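Unit 6. Equipment Budgets for a Two-Arm Work Cell

These notes use the Gestau cell plan. The cell is built around 2 arms with multi-fingered hands, and the arms are already paid for. What remains is sensing, cabling and spares.

6.1 Price the line, then the unit
A camera quoted at $538 is rarely a $538 line. Add the mount, the data cable, shipping and the hours needed for calibration. Enter each on its own row. Lump sums are hard to defend at review.

6.2 Spares
Fingers and cables wear out first. Plan for 40 hours of downtime per year if no spare hand is stocked. The Nernthorpe plan left this row blank and had to request $2,447 in the second half of the year.

6.3 Receiving and bench check
Compare candidate cameras side by side before committing to a quantity. Record the name on the box, the housing size and the lens layout. Keep all packaging until the return window closes – most suppliers refuse a unit without its fitted box.

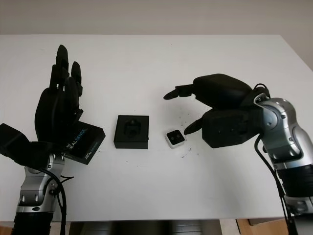 Page last changed: March, rev. 2

The left hand is holding a RealSense box. On the table are a camera module in an open black box and a small white unit with two round lenses side by side. Each gets its own row in the budget sheet, even where a unit is on loan.

For next time: draft rows 1 to 12 of the sheet for the Cadine cell.

Related items
Unit 5. Lease or Buy
Unit 7. Service Contracts
Budget sheet, Cadine cell
Min gripper price list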